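7. Replaying a scene in the Julus simulator

Replay lets you run a saved planner log against the simulated arm, as many times as your patience allows. It needs a working Lendby bridge (section 4). If you skipped section 4, go back. Everyone does.

7.1 Before you start

Close any open Egan planning windows. Egan and the replay tool both believe they own the arm, and neither is the sort to share.

Check that the physics step is set to 5 ms. Other values are allowed by the menu and regretted later.

7.2 Loading the log

1. Open Replay > Load log and pick a file ending in .jlog.
2. Wait for the progress bar. It will reach the end, think about its life, and start again. The second pass builds the contact table.
3. Under Views, tick Wrist and Room. Both are off by default, for reasons lost with the previous release.
4. Type a start step in the box. The sample log has 1,591 steps, and the gripper does nothing of interest before step 200.
5. Press Hold, then Play. Pressing them the other way round also works, but you will miss the start.

Note: the step counter begins at zero. The error messages begin at one. We are aware.

7.3 Checking the views

With the replay held, open each view in turn. The wrist view should have the gripper fingers in it, close up. The room view should have the arm coming down from the top over the table. If either is plain grey, the bridge has dropped – press Reconnect and leave it alone for a moment.

Wrist view first, then room view:

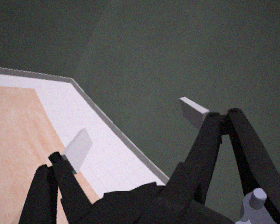
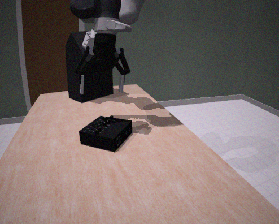
7.4 Stepping and comparing

6. Use the arrow keys to move one step at a time. Hold Shift to jump to the next planner event.
7. Open the Sornar panel and choose Compare. Planned joint angles are drawn as a solid line and replayed angles as a dotted one.
8. Look for places where the lines part company. A small gap that closes again is the controller catching up. A gap that grows is a wrong gain, and you will find it in the file you were sure you hadn't edited.
9. To mark a step for later, press M. Marks are kept in the log, so work on a copy.

Caution: do not change the gripper model while a replay is held. The fingers will take their new shape at once, including any part of it that is now inside something else, and the solver will settle the matter with great force. No harm is done in simulation, but the log is spoiled from that step on.

Caution: Send to arm sits next to Save in the same menu. Read before clicking.

7.5 If the replay stops by itself

Error 556 means the log and the scene file disagree about the starting pose. Choose Reset scene and load the log again. If the error comes back, the log was made with an older scene, and you will need the converter in section 9.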